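Search this site Search Go

Why does plastic float or sink?
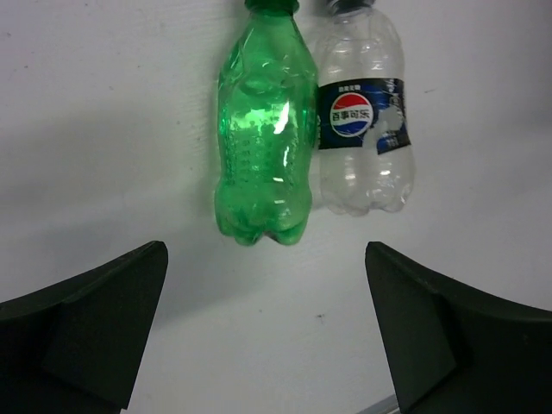
Empty drinks bottles. The one on the left is made of green plastic.

Drop a coin into a bowl of water and it goes straight to the bottom. Drop in a bottle top and it will probably stay on the surface. Both are small and solid, so why do they behave differently?

The answer is density. Density tells you how much stuff is packed into a certain amount of space. A litre of water weighs one kilogram. If a litre of something weighs less than that, it floats in water. If it weighs more, it sinks.

Different plastics, different densities

Plastic is a name for a big family of materials. Most fizzy drinks bottles are made from a plastic called PET. PET is denser than water, so a small piece of it sinks. Many bottle tops are made from another plastic, called polyethylene, or from one called polypropylene. These are less dense than water, and they float.

So why does a whole empty bottle float?

When the top is screwed on, the bottle is full of air. Air is very light. The bottle and the air inside it take up a lot of space but weigh very little, so together they float. Take the top off and push the bottle under. Water goes in, the air bubbles out, and the bottle sinks.

Ships work in the same way. Steel is much denser than water, but a ship is hollow and has a great deal of air inside it.

Sorting plastic with water

Recycling plants use this idea. Bottles are chopped into flakes and tipped into a tank of water. The pieces of bottle sink and the pieces of top float, so they can be taken off separately. The flakes are then washed, dried and melted to make new things.

Try it yourself

You will need a washing-up bowl of water, an empty drinks bottle with its top, and a grown-up with scissors.

Ask the grown-up to cut 2 small pieces from the side of the bottle. Put them in the bowl and push them right under, as tiny bubbles can hold them up. Let go and watch. Now do the same with the top, turning it over underwater to let the air out.

Write down what happened to each one. Then add a spoonful of salt at a time to the water and stir. Salty water is denser than tap water. Does anything change?

Words to know

Density: how much mass there is in a certain amount of space.
Flakes: small, thin pieces.
PET: short for polyethylene terephthalate.

Written by Wenceslao Arriaga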